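How to clean a customer list before you segment it

Most segmentation projects go wrong before any analysis starts. The list has the same buyer in it twice, the country field holds four spellings of one country, and half the order dates are blank. The steps below are the ones we use at Hubmann for a list exported from a store system and a newsletter tool. A spreadsheet is enough for anything up to a few thousand rows.

Step 1. Make a copy and freeze it

Export both files on the same day and save them untouched in a folder called Raw. Do all your work on copies. Write the row count of each file in a notes tab. For the Altudley store, our last export in September had 2000 rows, and that number was the check for everything that followed.

Step 2. Standardize the fields you will match on

Convert email addresses to lower case and trim spaces at both ends. Strip brackets and dashes from phone numbers. Leave names alone at this stage. They are poor keys and you will lose time on them.

Step 3. Merge duplicates

Sort by email, then by most recent order. Where two rows share an email, keep the newer contact details and add the order totals together. Rows with no email can be matched on phone number plus postal code. If only one of those matches, leave both rows in and flag them. Keep a column with the old customer IDs so that a merge can be undone. 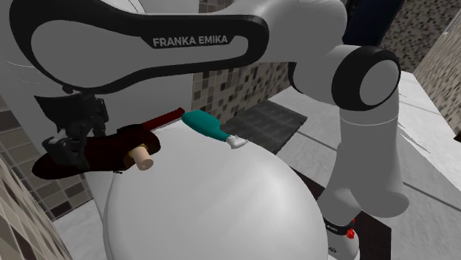
Simulated robot arm marked "FRANKA EMIKA," with a black gripper.

Step 4. Deal with blanks

Decide field by field. A missing birthday does not matter for most campaigns. A missing last order date does, and those rows should go into a group of their own. Do not fill gaps with an average. Riet Timmermans, who set up our first template, used the word "unknown" in every empty text field, and it still makes filtering much easier.

Step 5. Remove people you may not contact

Match the list against your unsubscribe file last, after the merge, so that an opt-out on one record carries over to the combined one. In the Altudley list, 1121 contacts were left after this step.

Step 6. Build the first segments

Start with two fields only: date of last order and total spent. Cut each into high and low. If one of the four groups has fewer than 400 people, join it to its nearest neighbor before you plan a test mailing.

Save the finished file with the export month in its name and load it into your mailing tool. Ninda and Cumico both accept a plain CSV with a header row. Send questions about the template to Siyabonga Mabuza on the data desk.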